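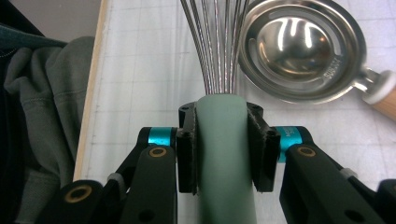
A whisk with a pale green handle.

Naheed Jadoon had been teaching seventh grade for long enough to know what a report card could and couldn't say, and by her own account she had stopped believing in hers. "I would sit there on a Tuesday night with 128 of them to finish," she told me, "and I'd type a B for a child who understood everything and never turned in a thing, and a B for a child who turned in everything and understood very little. The same B! What was a parent supposed to do with that?"

We were talking in her classroom at Mohmand Middle School, after the last bus had gone, and she had made us both tea that we kept forgetting to drink. Two years ago she and a colleague, Benito Cifuentes, asked if they could drop letter grades in their own classes and write to families instead. The principal gave them one semester. They are still at it, and most of the seventh grade has come along with them.

The idea is simple enough to explain, though she admits it took her a whole summer to work out. Each subject is broken into skills, and for each one a child is starting, getting there, or ready to move on. Twice a year there's also a letter, a real one, a paragraph or two long.

"The letters nearly finished me," she said, laughing. "Benito is quick. I'm not quick. I'd write one, and then I'd think about the child some more and write it over again."
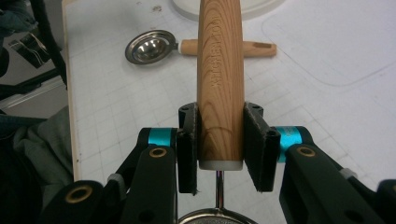
The wooden handle is marked KITCHENTOOL.

Parents were slower to warm up. The first meeting drew over 200 people to the cafeteria, and plenty of them wanted to know how a high school would read a report card without a single letter on it. Naheed doesn't think that was an unreasonable thing to ask - she has a son of her own applying to places - and the school now gives a letter grade at the end of the year to any family who requests one. Fewer ask for it than she expected.

What she hadn't counted on was how the children would change the way they talked. "They used to come up and say, what did I get? Now they'll say, I'm still stuck on ratios, can I try again Thursday? Well, of course you can. Come at lunch, bring your sandwich." 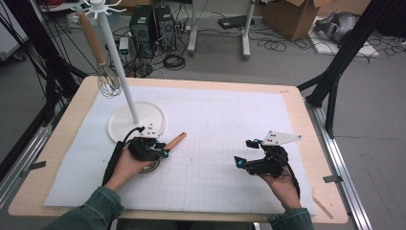 Shamim Dogar sees it differently, and told me so over the phone that same week. Some children need a number to chase, in Shamim's view, and "getting there" can go on being "getting there" until June without anyone feeling the pinch. Naheed had heard this before and nodded all the way through when I passed it on. She has been thinking about dates, she said, some gentle sort of deadline for each skill, and she and Benito mean to try it in the fall with the math classes first.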